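Moving interstate with no truck, what did you do with your boxes?
Posted in: Home and Garden > Moving house

skendley_sue
OK so we're leaving Skendley end of February, 3000 km across, and the removalist quote made me want to lie down. Looking at backloading instead, where you get a slice of someone else's truck. Has anyone done it with a whole two bedroom unit? Mainly worried about books, I've got heaps, and the kitchen stuff. Also do I buy new boxes or scab them from the bottle-o. Partner says new. I say thats money for cardboard.

Fletance88
Did it two years ago. Fine. You don't get a delivery date, you get a window, and the window moves. Ours was meant to be 4 days and we slept on camping mats for 13. Pack a suitcase like you're going on holiday and keep it in the car.

Boxes: bottle-o for books, always. Small and strong. Big boxes are for doonas and nothing else.

mr_jesta
Disagree on bottle-o boxes. The ones around here are all open topped now, cut down for the shelf. No lid = can't stack = backloader grumbles. Got mine secondhand off a bloke in Awasthi, 100 for less than a tank of petrol, sold them on again after. Tea chest size for light, book cartons for heavy.

And don't skimp on tape. Cheap stuff lifts in a hot truck. I run it along the bottom seam twice and once across, the H shape. Top just the one strip so you're not hacking at it with a knife at the other end.
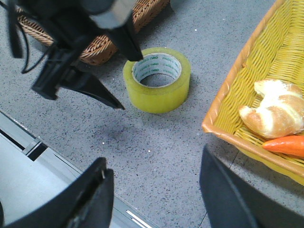 Neo tape, on the floor with the baskets

Anyway book cartons. Fill them all the way or they crush. Tea towels in the gaps.

skendley_sue
Twice along the bottom, ok. I've been doing once. Bugger.

What about plates? Mum says on edge, like records. Sister says flat with paper between. They've both moved about the same number of times so no help there.

wombat_hill
Edge. Your mum's right. Flat ones cop all the weight of the stack when the truck hits a pothole, on edge they don't. Paper round each one, scrunched paper under and on top. Glasses in the top layer. Never newspaper on anything white unless you like washing up twice.

Fletance88
Flat here, never lost one. But we had foam pouches from work so maybe doesn't count.

mr_jesta
Doesn't count lol

wombat_hill
Also label the SIDES. Not the top. Once they're stacked you can't read the top. Room plus one word. "Kitchen - pans". My husband wrote "misc" on every third box and we were still finding things at Christmas.

mr_jesta
I number mine and keep a list in a notebook. Number on two sides. If box 31 doesn't come off the truck you know straight away, and you know what was in it for the insurance. Which btw READ IT. Ours only covered fire and the truck rolling over. Nothing for breakage unless they'd packed it themselves.

skendley_sue
Wait really?? The quote says "fully insured"

mr_jesta
Ask for it in writing. "Fully insured" could be the truck. Ask what the excess is and whether owner packed cartons are in or out.

wombat_hill
This. Ours were out. Fine print on page two.

I've started on our own move by the way, downsizing so only across town. Doing the kitchen last. Pantry stuff we're just eating down, dinner has been getting strange. Going a room a night after tea, shed first as it's the worst. 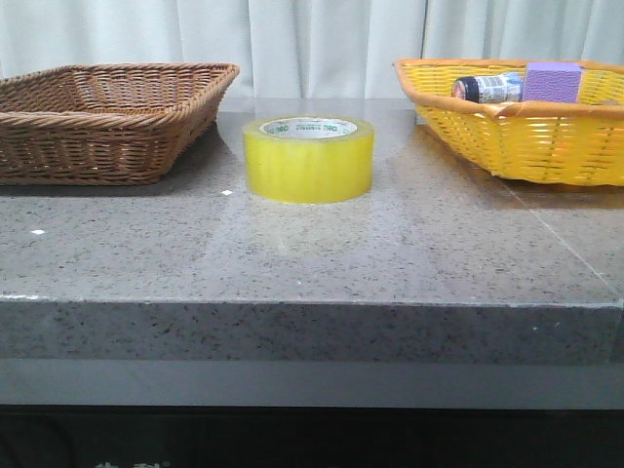 Edeltraud Lüthi thinks you're all packing far too much. Her post in the downsizing thread says to sell or give away anything you'd pay less than the freight to replace, books included, and that she crossed the country with one small trailer and regretted only the good casserole.

skendley_sue
I read that one. Not giving up the books. But fair point on the bookSHELVES, they're flatpack rubbish and they'd cost more to send than they did new.

Fletance88
Flatpack never survives a second go anyway. Screws pull out. Put it on the verge.

wombat_hill
Disagree, ours has done three houses. Bit of wood glue in the dowel holes, tape the screws in a bag to the back panel. But if you're paying by the cubic metre then yeah, leave it.

mr_jesta
Take the legs off the table and the couch if they come off. Backloaders charge on space, air costs the same as furniture. Fridge: empty it, door propped, day before. Washing machine needs the transit bolts back in if you've still got them. (You haven't. Everyone chucks them. Order some now, they take ages.)

skendley_sue
Found the transit bolts!! In the drawer with the takeaway menus.

Ok plan is: secondhand book cartons, bottle-o for whatever's left over if I can find ones with lids, plates on edge sorry sis, shelves on the verge. How many rolls of tape for 60 odd boxes? Partner reckons two.

Fletance88
Get more than that. Take the spare back if you don't use it.

mr_jesta
Double what you think. And fold the end over on itself every time you put it down or you'll be picking at it with a fingernail at 11pm.

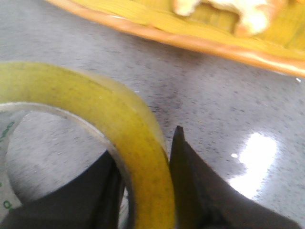
Packing tape, close up

wombat_hill
Or just get a proper dispenser? Cheap as and you'll save your teeth.

mr_jesta
Dispensers jam. Scissors on a string round your neck.

wombat_hill
Agree to disagree. Sue, who'd you end up getting quotes from, and did they count the pot plants? Some wont take them across the border at all, quarantine. Check before you book.

skendley_sue
Oh no. The lemon tree. Ringing them in the morning.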